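Brekodmont teleop notebook
1 August 2026
Posted by the Narnness bench

4 comments · 11 shares

Dresser scene, first full day of driving it by hand. I have been looking forward to this one since we moved off the plain gray table and it did not disappoint!

Setup, so I don't have to reconstruct it later: simulated arm, leader handle on my desk, Nekero build from last night. Control loop at 100 Hz, recording at 20. I went back and forth on recording faster and left it alone, the files were getting silly. Gain on the handle is turned down one notch from what we used for the table work. With the old setting every little twitch of my wrist showed up at the fingertips, and near furniture you really feel it.

Spent the first stretch just flying around and getting used to the wrist view. It is so much better than I expected. On the table everything was flat and I steered by the outside view almost the whole time, but with wood grain rushing up at you there is finally something to judge speed by. I found myself leaning in my chair on the tight approaches.
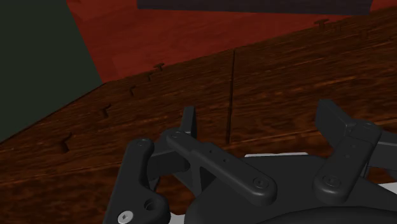
Wrist view near the wood. Red wall behind, little pegs along the top edge of the boards.

Those pegs are handy as landmarks (I line a fingertip up on one before I commit to a move), but they are small and I wouldn't want to demo anything that depends on touching one. Worth a try in November when the force feedback handle gets here.

Things I want to remember about driving close in:

The wrist view tilts when you roll, obviously, and my hand wants to "correct" it. Don't. Glance at the outside view, then keep rolling.

Clutch out early. If I wait until my own arm is at the end of its reach I get a jerk in the recording, and the Kushnir filter keeps the episode anyway. Needs a stricter threshold, somebody please look at this with me.

Slow hands near the surface, quick hands in free air. The policy copies hesitation beautifully. We saw that on the table set, where it learned my little pause before every grasp.

After lunch I worked from the outside view with the big white sheet on the dresser. I love this object. It is wide and thin and it arches up off the top, so the approach has to be planned and can't just be a straight drop. It also hides most of the gripper from this side. I was down to one finger showing under the sheet, with the phone off to the left and the ribbed red box behind, and had to trust the wrist view for everything else.

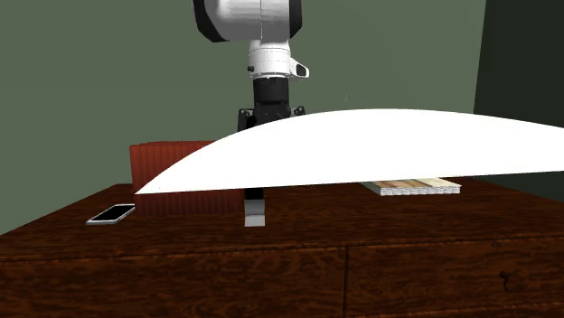
Numbers and to-do

79 episodes kept so far. Target for the scene is 1,000, so there's plenty of driving left for anyone who wants a turn (it's fun, come and do it).

- Save the lower handle gain as its own profile, name it dresser
- Stricter jerk threshold in Kushnir, then rerun it over today's files
- Try a second outside view from the other side of the sheet, see if the hidden fingers come back
- Vary the start height of the arm, mine are all too alike
- Ask for the phone to be moved between episodes, same for the stack at the right

Left the scene loaded on the Narnness machine with the recorder stopped. Leader handle is parked and unplugged.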